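Flarnden linen service moves to single-fold standard for guest bedding

2 min read 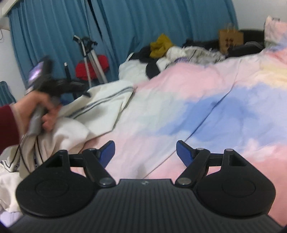

Housekeeping contractor Jidetti will introduce a single folding and bed-making standard across its short-stay apartments at Flarnden from June, replacing three separate methods inherited from earlier operators. The change covers blankets, flat sheets and doona covers. Blankets are the main concern, according to operations lead Perla Barajas, as they are handled more often than any other item and are the least consistently finished. A striped blanket makes the fault easy to find: on a white one with thin navy-blue lines, left crumpled near the edge of the bed, the stripes run diagonally over the upper fold and vertically down the drape. Under the new method the stripes are to run parallel to the long side of the mattress from head to foot.

The standard was drafted by Hermenegildo Trujillo and Natalia Hinojosa after a review of 2402 room turnovers. Uneven drape at the side of the bed was the most frequent defect recorded, ahead of creasing at the pillow line and untucked foot corners. Defects were logged by supervisors at the final room check and were corrected before guests arrived.

Staff will strip the bed completely at each changeover. The blanket is shaken out, laid flat and aligned to the mattress edge on the window side, then drawn across. Wrinkles are worked from the centre towards the foot. The finished overhang is to be equal on both sides, with a tolerance of 2 cm. Blankets held in storage are folded in three lengthwise and then halved, with the hem facing inward and the care label at the lower corner.

Laundering remains with Grudico, which processes the linen off site. Its plant supervisor, Heriberto Olvera, said blankets would now be returned flat-stacked instead of rolled. Rolled stock had been arriving with a set crease that did not drop out once the blanket was on the bed. The flat stacks take up more shelf space, and the linen room on the lower level has been fitted with deeper racking supplied by Taheri.

The initial order is for 900 blankets, enough to supply each bed and maintain a reserve during peak periods. Existing stock that passes inspection for colour and hem condition will stay in circulation. Items that fail will be withdrawn and cut down for cleaning cloths.

Training sessions begin at 9.30 am in the ground-floor apartments and will be run by Uriel Jaramillo. Casual staff are to complete the session before their first rostered shift under the new standard.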